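Frequently Asked Questions: Dry Goods Decanting and Spill Recovery

Prusteo Pantry Service, Tlapale Kitchen Stores
Page last reviewed in July

These questions are the ones most often put to the Prusteo Pantry Service by households, offices and community kitchens that keep rice in glass jars. The answers apply to dry, uncooked rice only. Guidance on flour, sugar and ground spices is given on separate pages.

What equipment do I need to fill a jar with rice?

You will need a clean glass jar with a wide mouth, a plastic funnel, a serving tray with a raised edge and a small brush. A second small glass is useful for measuring but is not required. The jar should be fully dry inside before any rice is added. A jar which has been washed should be left upside down on a rack overnight.

Why is a tray recommended?

Rice travels a long way on a smooth table. A tray with a raised rim keeps stray grains together, so that they can be gathered and returned to the jar. A strongly coloured tray is preferable to a white one, as white grains are easier to find against it. Please set out the jar, the funnel and the brush before the packet is opened.
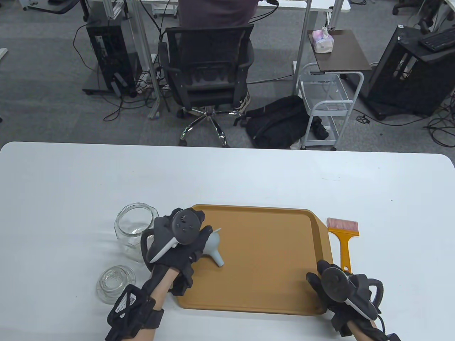 River asked whether a sheet of baking paper would serve just as well, given that it can be folded into a spout afterwards. Paper may be used for small amounts. It has no rim, however, and the Service continues to advise a tray for anything larger than a cupful.

Which size of funnel should I use?

The spout must be wide enough for the grains to fall freely. Long-grain rice tends to lodge in a narrow spout, and a funnel intended for oil or vinegar is generally unsuitable. If the flow stops, lift the funnel a little and tap the side. Do not push a skewer or pencil down the spout.

Should the funnel be held or left to stand?

Either is acceptable. Where the funnel sits securely in the mouth of the jar, both hands are free for the packet. Where it is loose, hold it by the upper edge and pour with the other hand, or ask a second person to pour.

What should I do if rice is spilled on the tray?

Stop pouring and stand the packet upright. Loose grains should be brushed inwards from the rim before the main pile is moved. Use short strokes and keep the bristles low, as a quick flick will send grains over the side. A brush kept for this purpose should not be used on worktops or floors.

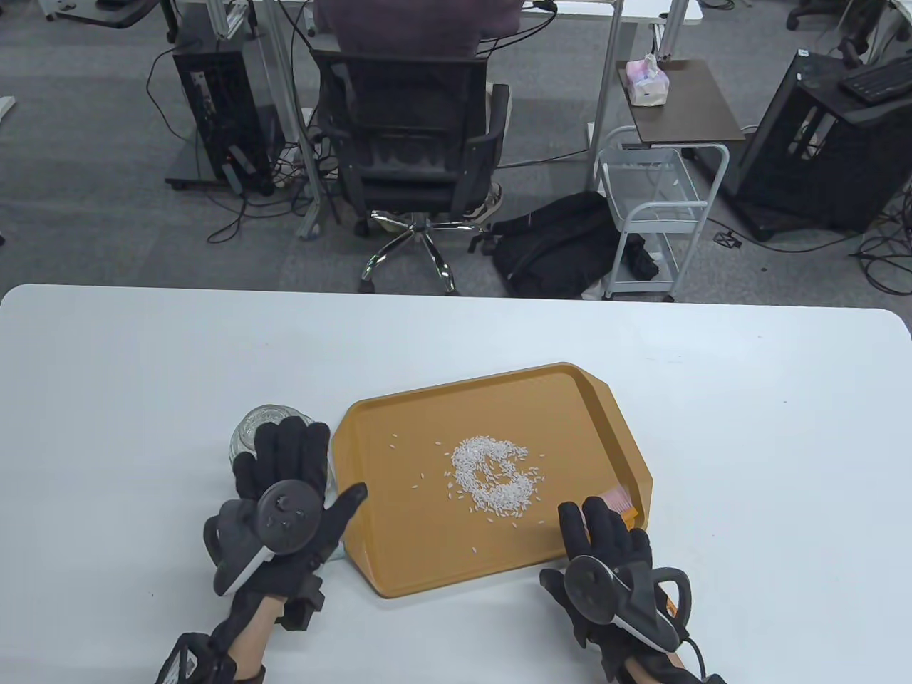

Once the grains have been drawn together, move them towards one corner of the tray. The corner then acts as a simple spout. Raise the opposite end slowly, with the corner held over the funnel, and let the rice run down in a steady stream. Any grains left behind may be brushed in at the end.

May spilled rice be put back in the jar?

Yes, provided that the tray and brush were clean and dry and the rice did not leave the tray. Rice that has fallen on the table or the floor should be thrown away. Members of the Drivimura shared kitchen scheme should also follow the rules displayed at their own site, which may be stricter.

How far should the jar be filled?

Leave a gap of 2 centimetres below the rim. An overfilled jar is awkward to close and will spill when next opened.

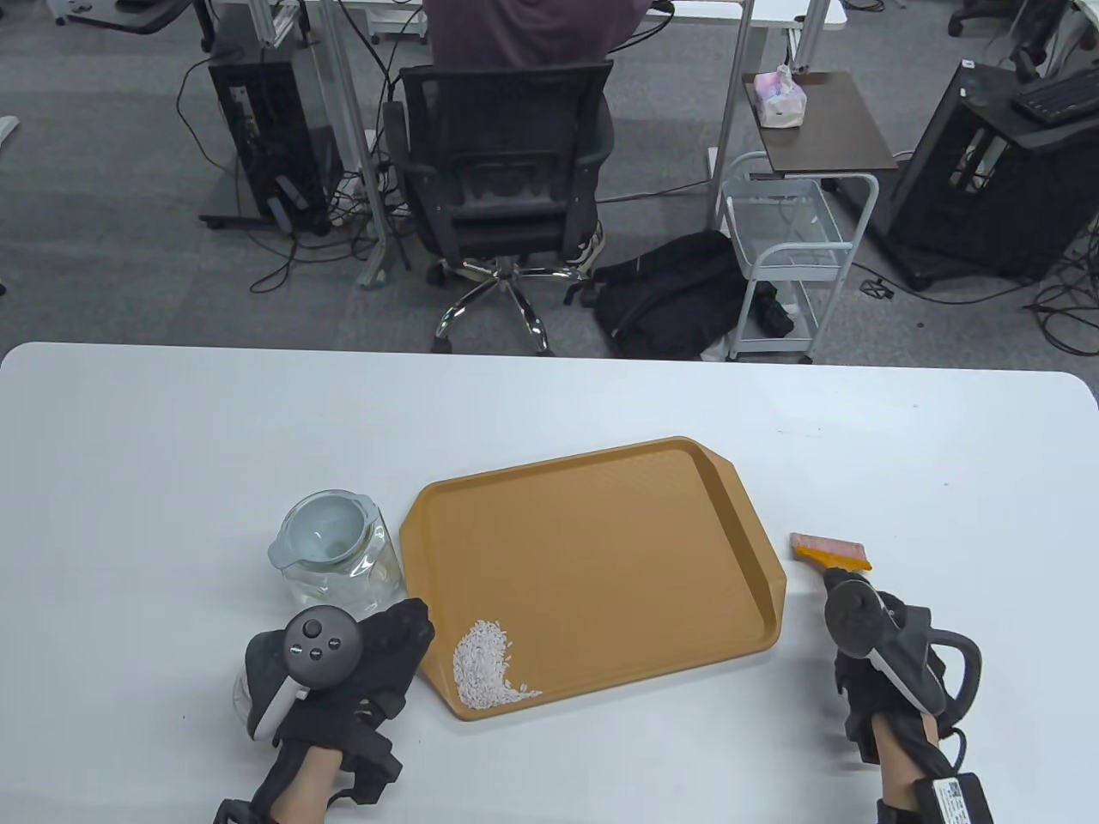
Rice gathered in a corner of the tray, with the glass jar alongside.

How should the brush and tray be cleaned?

Wash both in warm soapy water and rinse well. The brush should be dried with the bristles facing down and put away only when no damp remains at the base. Brushes that shed bristles must be replaced.

Can I borrow a decanting set?

Sets may be borrowed from the Tlapale counter for up to 14 days. Each set contains a tray, a funnel and a brush. Jars are not lent. A deposit of £2 is payable on collection and is refunded when the set is returned clean. Please quote leaflet number 3462 when making a request, so that the correct set is prepared.

Whom should I contact about a damaged item?

Please bring the item to the counter or use the contact form on this site. Chipped or cracked glass should be wrapped before it is handed in.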